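Automation working group – minutes, January

Present: Valter Söderlund (chair), Kolbrún Dalsgaard (notes), two from Brokex by phone. Start 2:10

1. Last minutes
Ok'd. Typo in the Lavex figure fixed, should be 474.

2. Can it do the sorting yet
Long one. Kolbrún went thru the block trials, moving blocks between the two compartments of the gray bin. 600 tries logged, 167 needed a person to step in. Valter – too many for the packing line, would be slower than hands. Brokex say blocks lying up against the wall are the hard case, open floor much easier. Kolbrún agrees, wants the two kinds counted seperately.

Red and green blocks on the metal floor, one red along the left wall with a green close beside it:
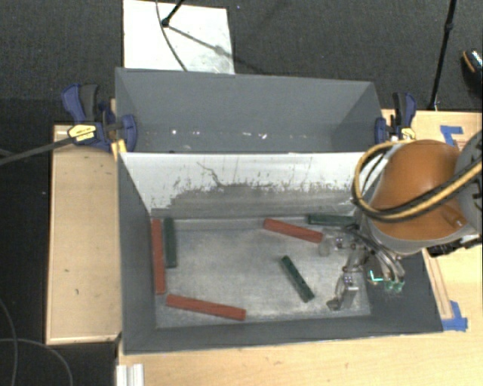

3. Household chores
Mustavach want a view on laundry and dishes. Valter: not yet, folding no, maybe putting cutlery away. Kolbrún less gloomy – thinks tidying toys is close. No agreement, reply to say so.

4. Money
Jaramillo quote still not in. Park it.

Actions
KD – split the counts, send round
VS – reply to Mustavach, chase Jaramillo

Closed 3:25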